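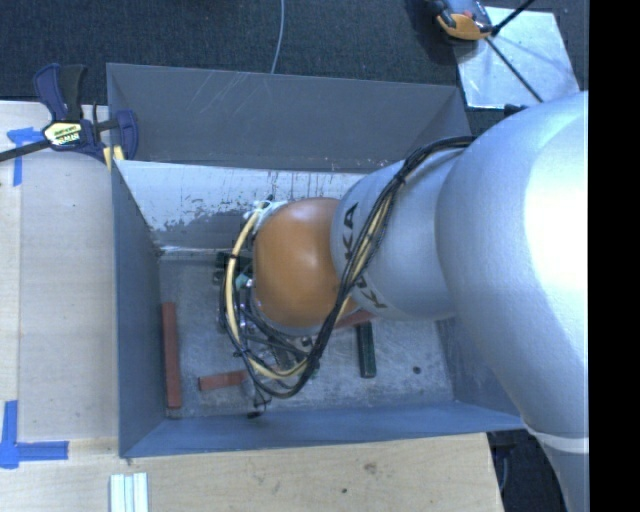

Cat on a 30 footer, crossing in August. Talk me into it or out of it

Liveaboard & Cruising > Pets Afloat

saltedplum
Jul 14, 2018

Long-time reader, first real post. I've got a 30 foot sloop called Clarine that I've been fixing up for what feels like my whole adult life, and in August I'm taking her from Grakeck over to Flesby by myself. 447 miles on my plotting, so call it four or five days if the wind behaves, more if it doesn't.

Here's my question. I have a cat. She's eight years old, gray, kind of bossy, and she's been on the boat plenty of weekends at the dock and maybe a dozen day sails. She throws up once, gives me a filthy look and then goes to sleep in the sail locker. My sister would take her for the month but her dog is a maniac and the cat stops eating when she's over there.

So do I bring her? I'd love the company, I'm not going to lie. The longest I've been alone out there is two nights and by the second one I was having full conversations with the kettle.

Things I'm stuck on: litter box when you're heeled over, whether netting on the lifelines does anything, and what happens if she gets sick on day three.

tidewrack_ann

Bring the cat! I've had one aboard for six years and it's the best decision I ever made (second best, after the bigger water tank). They get their sea legs faster than we do. Mine is off her food for a day and then she's racing up and down the cabin at 3 a.m. like she owns the place.

Litter: get a deep plastic storage tub, cut a door in one of the short ends, and wedge it athwartships down low near the mast. Wood pellets, don't use clay. Clay turns into cement the first time you ship any water below, and I've chipped it out of a bilge pump with a butter knife.

oldgaffer936

I'm going to be the grouch here. A day sail is one thing. Five days solo, with you already short on sleep, is another. If she goes over at night you're going to turn around and look for her, we all would, and now you're alone on deck in the dark hanging over the rail with a bucket. I've seen what tired people do. Leave her with your sister.

tidewrack_ann

You don't let her on deck at night. That's the whole rule. Washboards in, hatch cracked, cat below from sundown on.

oldgaffer936

And when it's hot and you need the hatch open? And when you come up half asleep to deal with a sail and she shoots between your legs? A cat doesn't read the rules.

bilgewalker

We've got both kinds on our boat, a cat and a parrot, so take this with a grain of salt because we're clearly nuts.

Netting works fine as long as you do the bottom edge. People lace the top to the lifeline and leave the bottom flapping and the cat goes right under it. I lashed mine to the toe rail every six inches. It took two evenings and most of the skin off my fingers, but it's held up for three seasons. Knit nylon, the stuff they sell for ball fields, was half the price of what the boat store wanted.

Also hang a strip of old carpet over each side when you're anchored, long enough to trail in the water. If she falls in she can climb it. Ours has done it twice and both times she acted like it was my fault.

saltedplum

Carpet is genius, thank you. I have a roll of the stuff left over from doing the v-berth.

Gaffer, I hear you and I'm not brushing it off. The sleep part is what bugs me too. I've got a Kettler tiller pilot that's been solid on day trips but I've never leaned on it overnight for more than a few hours. My plan is 20 minute naps with a timer when I'm anywhere near traffic and longer ones once I'm well clear.

fogbound_in_june

Never had a cat on board but I did a long one alone with a little terrier, 1,230 miles all told with one stop in the middle. What I'd pass along is the paperwork. Call the port office at Flesby and ask what they want to see for an animal coming in by private boat. Do it now, don't wait until you're a week out. Where I landed they wanted a vet's letter dated within ten days of arrival, and I'd had mine done a month before. I sat on a mooring with the yellow flag up for two days, staring at a bakery.

Your place may not care at all. Just ask.

saltedplum

Oh boy. I hadn't even thought of it. I figured I'd tie up and go find a sandwich. Calling them tomorrow.

oldgaffer936

That's good advice from fogbound. Get a name when you call, and get it in an email if you can.

reefed_early

What about a harness? We tried ours in the house first and he fell over sideways and played dead for an hour. Every day for two weeks, five minutes at a time, with treats, and then one morning he just walked off in it like nothing had happened. You've got time before August if you start this week. Get the jacket kind, they can back out of the skinny strap ones. And clip the tether to something short enough that she can't get over the rail, because dangling is worse than swimming.

tidewrack_ann

Seconding the jacket. And put a bit of reflective tape on it!

On getting sick: talk to your vet about what to carry and write the doses down by her weight, on paper, taped inside a locker. You won't want to be doing math at that point. Mine also gave me a lesson in getting fluids into a cat with a syringe. I've used it once and I was very glad I'd practiced on a calm day with a towel and a bribe.

oldgaffer936

OK, here's where I'd meet you in the middle. Do a shakedown. Two nights out and back, cat aboard, same watch plan you'd use for real. If you come home and you've slept and she's eaten, fine, go, I'll shut up. If either one of you is a wreck then you've got your answer and it only cost you a weekend.

bilgewalker

That's pretty reasonable for a grouch.

oldgaffer936

I have my moments. I had a ship's cat myself for eleven years, if you want to know where the opinions come from. Lost her at anchor, of all places, flat calm. So yes to the carpet.

saltedplum

I'm really sorry, Gaffer.

Shakedown it is. There's a bay down the coast I can get to in a long day, so I'd go out past it, spend a night offshore, duck in, and then come home overnight. I'll do it with the netting on and the tub wedged in and see who cracks first.

One more while I've got you all. Food. She gets wet food at home and I don't love the idea of open cans rolling around. Has anybody switched to dry for a trip?

reefed_early

Mix it in slowly over a week or so. Don't do it the morning you leave or you'll both regret it. And dry means she needs to drink more, so put out two water bowls, the wide no-tip kind, with a little non-skid mat under each. Ours would only drink out of the galley sink for the first few days so we kept an inch in there for him.

fogbound_in_june

Pouches! Flat, no cans, no can opener, and the empties squash down to nothing in the trash bag. Rinse them in salt water or you'll smell them by day two.

tidewrack_ann

Pack double what you think for her and for you. My five day trip last year was a nine day trip.

saltedplum

Ordering pouches now. First harness session was tonight by the way. She lay down flat on the kitchen floor and stared at the fridge until I took it off.

reefed_early

Perfect, right on schedule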